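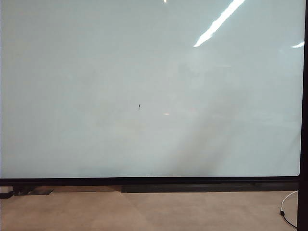 How does a car turn a corner?

Try this! Roll a toy car round a bend and watch the wheels. The ones on the outside of the bend have further to go than the ones on the inside, just like runners on a curved track. So in a real car the outside wheels must spin faster. But one engine drives them both — how can they go at different speeds?

The answer is a brilliant bundle of gears called the differential. It sits between the two driven wheels and shares out the engine's push. On a straight road both wheels turn at the same speed. In a bend, little gears inside start to roll round each other, and the outside wheel is let off to hurry along while the inside one slows down.

Dumisani Zulu mends old cars in Gratville, and he once took apart a differential with 43 teeth on its biggest gear (yes, he counted them all!). It was black with oil — gears love oil, as it helps them slide without wearing away.

Next time you go round a roundabout, think of those little gears whirring away under the car!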